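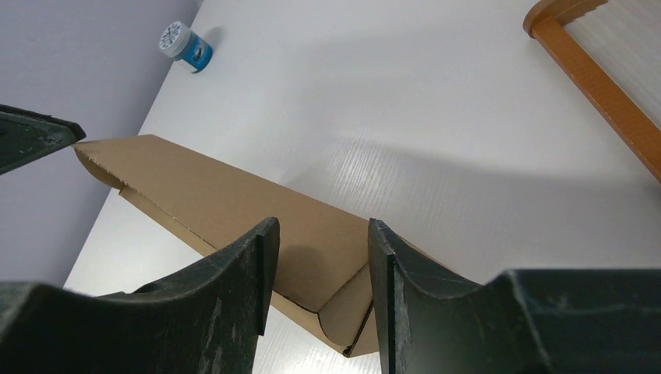

Sedgwick 포장 시험실, 긴 상자용 그리퍼 점검 절차 바꿔

포장 설비업체 Sedgwick이 긴 골판지 상자를 다루는 로봇 셀의 그리퍼 점검 절차를 11월부터 새로 적용했다. 대상은 시험실 안쪽에 있는 Vollex 셀로, 포스터나 봉 형태의 물건을 넣는 길쭉한 상자를 흰 작업대 위에서 집고 옮기는 설비다. 그동안은 손가락 표면의 상태를 눈으로 보고 교체 여부를 정했지만, 앞으로는 손가락 끝의 위치를 먼저 재고 그 결과에 따라 조정이나 교체를 결정한다.

절차를 바꾼 계기는 여름부터 늘어난 집기 실패였다. 작업 기록을 정리해 보니 상자 끝을 잡는 단계에서 멈춘 사례가 153건이었고, 이 가운데 상당수가 상자가 작업대에 비스듬히 놓였을 때 나왔다. 상자가 곧게 놓이면 문제가 거의 없었다. 처음에는 손가락이 닳아 미끄러진다고 보고 손가락을 새것으로 갈았으나, 교체한 뒤에도 같은 자리에서 같은 오류가 반복됐다.

정비를 맡은 Ruairí Fitzgerald 기사는 "표면이 허옇게 긁혀 있으니 다들 손가락부터 의심했다"며 "빼서 재 보니 손가락 두께는 기준 안에 있었고, 한쪽 끝이 중심에서 2mm 밀려 있었다"고 말했다. 밀린 쪽 손가락이 상자에 먼저 닿으면서 상자를 옆으로 조금 돌려 놓고, 반대쪽 손가락이 뒤늦게 닿아 끝면 날개의 접힌 부분을 누르는 식이었다. 날개가 안으로 밀리면 잡는 폭이 달라져 제어기가 오류로 판단하고 동작을 멈춘다.

원인은 손가락을 고정하는 받침 쪽에서 나왔다. 받침과 손가락 사이에 골판지 가루가 끼어 한쪽이 완전히 밀착되지 않은 상태로 볼트가 조여 있었다. 이전 절차서에는 손가락을 교체할 때 접촉면을 닦으라는 문구가 있었지만, 닦은 뒤 끝의 위치를 확인하라는 내용은 없었다.

새 절차는 전원을 내리고 공구를 분리하는 데서 시작한다. 잠금 장치를 걸고 팔이 움직이지 않는지 확인한 다음, 손가락 두 개를 풀어 접촉면과 볼트 구멍을 마른 솔로 턴다. 압축 공기는 쓰지 않는다. 가루가 구동부 안쪽으로 들어간 일이 한 번 있었다는 것이 시험실의 설명이다. 접촉면은 보풀이 없는 천으로 한 번 더 닦고, 손톱으로 훑어 걸리는 곳이 없는지 본다.

손가락을 다시 끼울 때는 볼트를 한꺼번에 조이지 않고 양쪽을 번갈아 조인다. 그 뒤 Mernov 게이지 블록을 손가락 사이에 물려 좌우 끝이 동시에 닿는지 확인한다. 한쪽이 먼저 닿으면 볼트를 풀고 처음부터 다시 맞춘다. 얇은 금속판을 끼워 간격을 메우던 방식은 금지됐다. 금속판이 빠진 채 운전한 사례가 있어 안전 점검에서도 지적을 받았다.

마지막 단계는 실제 상자를 쓰는 확인 동작이다. 빈 상자를 작업대에 대각선으로 놓고, 손가락을 벌린 상태로 천천히 내려 상자의 가까운 쪽 끝이 두 손가락 끝 사이에 들어오는지 손목 카메라 화면으로 본다. 작업자는 화면에서 끝면의 접힌 선과 양쪽 손가락의 간격을 비교한 뒤 손가락을 닫는다. 상자가 옆으로 밀리지 않으면 합격이다. 같은 동작을 상자 방향을 바꿔 되풀이하고, 한 번이라도 밀리면 게이지 확인 단계로 돌아간다.

확인 동작에 쓰는 상자는 매번 새것을 꺼낸다. 여러 번 잡힌 상자는 모서리가 물러져 손가락이 어긋나 있어도 밀리지 않고 눌리기만 하는 경우가 있다고 한다. 상자를 접은 뒤 테이프를 붙이지 않고 쓰는지, 붙이고 쓰는지도 점검표에 적는다.

표면의 긁힘은 이제 교체 기준에서 빠졌다. 손가락은 짙은 녹색이라 흰 자국과 가루가 유난히 눈에 띄지만, 잡는 힘이나 위치에는 영향이 확인되지 않았다. 대신 끝이 깨졌거나 각이 무뎌진 경우, 볼트 구멍이 늘어난 경우에는 바로 교체한다. 교체한 손가락은 버리지 않고 측정값을 적어 보관함에 넣는다. Fitzgerald 기사는 "지난번에 너무 일찍 뺀 것들 중에 다시 쓸 만한 것이 꽤 있다"고 했다.

점검 한 번에 걸리는 시간은 52분으로, 이전보다 길어졌다. 시험실은 이 때문에 점검을 오전 작업이 시작되기 전으로 옮기고, 점검이 있는 날은 첫 시험 물량을 줄이기로 했다. 운전 담당자들 사이에서는 게이지 확인을 두 사람이 해야 하느냐는 의견도 나왔으나, 당분간은 한 사람이 맞추고 다른 사람이 기록을 확인하는 방식을 유지한다.

새 절차로 조정한 뒤 지금까지 220회를 조금 웃도는 222회의 집기 시험이 기록됐다. 상자 끝을 잡는 단계에서 멈춘 경우는 두 번이었고, 모두 끝면 날개가 제대로 접히지 않은 상자였다. 시험실은 이 기록만으로 문제가 끝났다고 보지는 않으며, 습도가 낮아지는 겨울철에 골판지 가루가 더 많이 나오는지 지켜볼 계획이다.

같은 받침을 쓰는 Falulov 작업장의 셀에도 절차서가 전달됐다. 그쪽은 짧은 상자를 주로 다뤄 비슷한 오류가 보고된 적은 없지만, 다음 정기 점검 때 손가락 끝 위치를 한 차례 재기로 했다. 게이지 블록은 한 벌뿐이어서 두 작업장이 돌려 쓰고, 추가 구매는 내년 예산에서 검토한다.

절차서와 점검표 양식은 시험실 입구 단말기에서 내려받을 수 있다. 이전 판 점검표는 더 이상 접수하지 않는다.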